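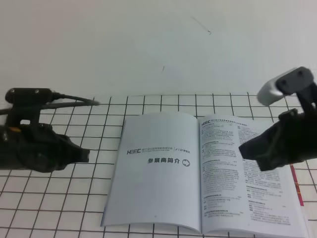
*Exhibitor booklet open at the heading 参展商简介 (exhibitor introduction).*

# Building a supplier index from printed trade fair catalogues

Gwenllian Harries, March 27, 2025

This page covers turning a shelf of printed catalogues into one searchable spreadsheet. It assumes a spreadsheet program that can filter, sort and run a basic lookup. No database is needed. The index used for the examples is the one kept at Costwood, which holds 1,814 rows. The largest single catalogue in it supplied 414 of them.

## 1. Set up the sheets

Create a workbook with three sheets, named `Sources`, `Entries` and `Firms`.

`Sources` has one row per catalogue. Give each catalogue a short code and write the same code in pencil inside the back cover. Codes should be short enough to type from memory. A two-letter prefix for the fair and two digits for the year is enough until a fair starts running twice a year, at which point add a letter to the end.

`Entries` has one row per printed entry, typed as it appears. Columns:

| Column | Contents |
|---|---|
| `source` | Catalogue code |
| `page` | Printed page number |
| `name_printed` | Firm name exactly as printed |
| `name_latin` | Name in Latin letters, if given elsewhere in the entry |
| `stand` | Stand number, as text |
| `products` | Product terms, separated by semicolons |
| `contact` | Telephone, email or web address |
| `firm_id` | Left blank until step 4 |

`Firms` has one row per actual company. Leave it empty for now.

Format `stand` and `contact` as text before typing anything. A stand number such as 3E5 will otherwise be read as a number in scientific notation, and leading zeros on telephone numbers will be dropped. Changing the format afterwards does not bring them back.

## 2. Decide what counts as an entry

Catalogues usually list the same firm in several places: the alphabetical list, the product list, the hall plan and any paid advertisement. Only one of these should be typed in. Use the section with the fullest text, normally the exhibitor introductions, and treat the others as a check.

Advertisements are a special case. Where a firm has an advertisement but no entry, make a row for it and put `ad` in front of the page number. This does happen, mostly with late bookings.

Page numbers are the printed ones. If a section has no printed numbers, count from the last numbered page and put the result in square brackets.

## 3. Type the entries

Work through one catalogue at a time, front to back, in a single sort order. Do not correct spelling in `name_printed`. If the catalogue gives "Kubicek" and the firm's own website gives "Kubíček", the printed form goes in this column and the correct form goes in `Firms`. The two can be matched later. A silently corrected entry cannot be traced back to the page.

For entries in Chinese, Japanese or Korean, copy the characters in full. Most bilingual catalogues also print an English name, but it is often shortened, and two unrelated firms can end up with the same one. The name in the original script is the safer key. Simplified and traditional forms should be kept as printed, and the conversion left to the `Firms` sheet.

Product terms are where the time goes. Use the catalogue's own terms on the first pass, even where they are odd. Grouping comes afterwards. 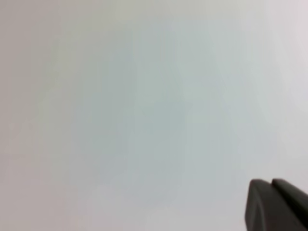 Save a copy at the end of each catalogue with its code in the file name. The copies are small and can be deleted once step 5 has been done.

## 4. Match entries to firms

Sort `Entries` by `contact`, then by `name_latin`. Rows that share a web domain are nearly always the same firm. Shared telephone numbers are weaker evidence: agents commonly book for several clients and give their own number for all of them.

For each group:

1. Add a row to `Firms` with a new number in `firm_id`.
2. Enter the preferred form of the name.
3. Copy the number into `firm_id` on every matching row in `Entries`.
4. Put any doubt in a `notes` column, with the source code and page.

Renamed firms keep their number. In the Costwood index Zerkel and Plinilen share one `firm_id`, as the second name replaced the first between two fairs. Both names go in the `Firms` row, the older one in a `former` column. Mergers are handled differently — each firm keeps its own number, and a `merged_into` column points to the survivor.

Rows left unmatched after this pass get a number of their own. Do not leave `firm_id` blank, or the lookups in the next step will return errors.

## 5. Group the product terms

Extract every term in `products` to a fourth sheet, one per row, and remove duplicates. Add a column beside it for the preferred term. "Hinge", "hinges" and "door hinge fittings" may all point to `hinges`, depending on how much detail is wanted.

Keep the original terms in `Entries` and use a lookup to show the preferred ones. If the grouping turns out to be too coarse, only the fourth sheet has to be edited.

## 6. Check against the hall plan

Take 5 stands from each hall plan and look them up in the index. A missing stand usually means a skipped page, so check the rows on either side of it as well. If more than one is missing from a catalogue, check the whole plan.

## Known problems

- Sorting names with accented letters gives different results on different language settings. Set the workbook language once and record it in `Sources`.
- Filters do not match full-width digits against ordinary ones. Convert them in `stand` and `contact` only.
- The formula for splitting `products` fails on a trailing semicolon. A corrected version will be added in April.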